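Pultitz Two-Arm Table Cell - finger sets, cable kit and yearly care

The Pultitz cell is delivered with two arms, two black two-finger grippers and one set of spare fingers per side. It is made for light handling work on a table, such as sorting, scooping and passing small objects. Custom finger shapes are possible on request, please ask Fumiko Kinoshita in our Dotatholm office.

Changing the fingers
Park both arms and switch off the cell before you touch the grippers. Loosen the two screws at the base of each finger, slide the finger out and clean the seat with a dry cloth. Put in the new finger until it stops, then tighten by hand only. After this the gripper must be homed again from the service menu.

Cable check
The outside cable must always hang in a free loop. If it is too short, it will pull on the wrist at full reach - if too long, it catches on things which stand on the table. Move each arm slowly through its whole range and watch the loop, not the gripper. Replacement cable is part no. 54, the clip set is part no. 53.

Service interval
Check the finger screws every 20 hours of running. At 2000 hours the ring joints need a new seal, and this work we do in our own workshop. Please write the arm side on a label before you ship it, so it comes back calibrated for the correct mount.

Spare fingers are sold in pairs and normally leave Dotatholm the next morning. In August the workshop is closed, but orders for parts are still sent. 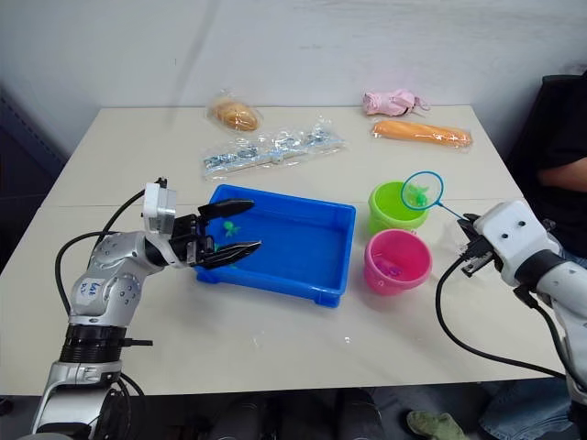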